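**From:** Marleny Ñahui
**To:** bindside-list
**Date:** 2023-01-18
**Subject:** Re: [bindside] Desk clear-out, and what to do with all the cords

Hello Vasco, and hello everybody else who is putting off the same job,

Your message came in while I was eating lunch standing up, as my only chair had a stack of folders on it, so I took it personally! I've pasted it in for the folks who joined after the list moved.

> Vasco Mendes wrote:
>
> Dear all, I have one long table that serves as my desk, my sewing table and the place where mail goes to die. I'd like it back by March. The paper I can handle. It's the cords and little parts that beat me. I have a drawer full, and every time I sort them into nice small boxes I end up with nice small boxes all over the table. Do you keep yours out or put them away? And does anybody still use a regular mouse? I have three and can't decide which to part with.
>
> Vasco

I went through very much the same thing over the holidays (my drawer was the deep one under the Halvorsen cabinet, and it hadn't closed properly in years). I started with small boxes too, a set of 14 from Turnetti with snap lids, very handsome, and I'd filled eight of them before I noticed I was spending my evening deciding whether a short cord and a very short cord could live together. They can. So I tipped the whole lot back out and went to plain clear bags, the kind you can squash flat or stuff full, and I haven't looked back.

The bag lives at the back of the table, next to a light wooden box with an open side, and the mouse gets the open part to itself. I know a bag of tangled light-blue cables isn't going to win any prizes, but I can see what's in there through the plastic, and I can pick the whole thing up with one hand when I want to wipe the table down.
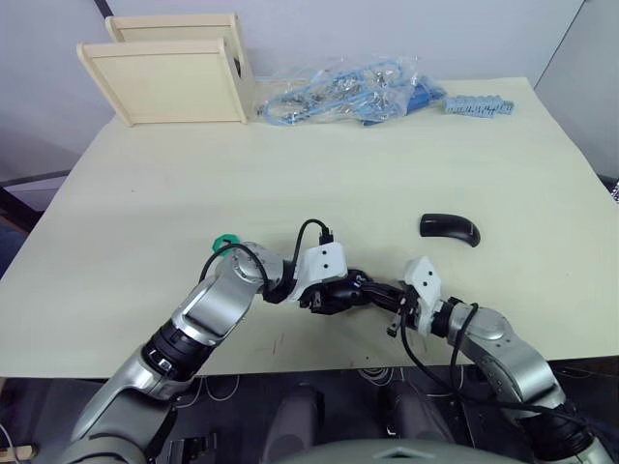
Vasco wrote back to me the same afternoon that he liked the bag well enough but didn't see how I could stand the tangle, and that he'd want every cord wound up and tied before it went anywhere near a bag of his. Fair enough! I did wind mine for a while. I used those soft Osow ties, and they're good, I still have up to nine of them in the kitchen holding bread bags shut. But I found I only ever wound things the first time. After that I'd pull one out in a hurry and shove it back any old way, and the ties would sink to the bottom with the little metal bits.

If you're a winder, Vasco, then wind, and get a bigger bag than you think you need.

About the box. I'd look for one that's open on a side, so you can slide a thing in without moving whatever you've set on top. Mine is pale plywood and I keep meaning to oil it. Push it all the way back and it takes up very little of the part of the table you work on.

As for the three mice, plug each one in and use it for six days. I'd bet you'll be reaching for the same one by the end of the first. Mine is a plain black one with a nice curved back, and the others went to my sister, who lost one of them within the week.

Does anyone have a good idea for manuals? I've kept every one since I moved here and I believe I have the booklet for a toaster I no longer own.

Warmly,
Marleny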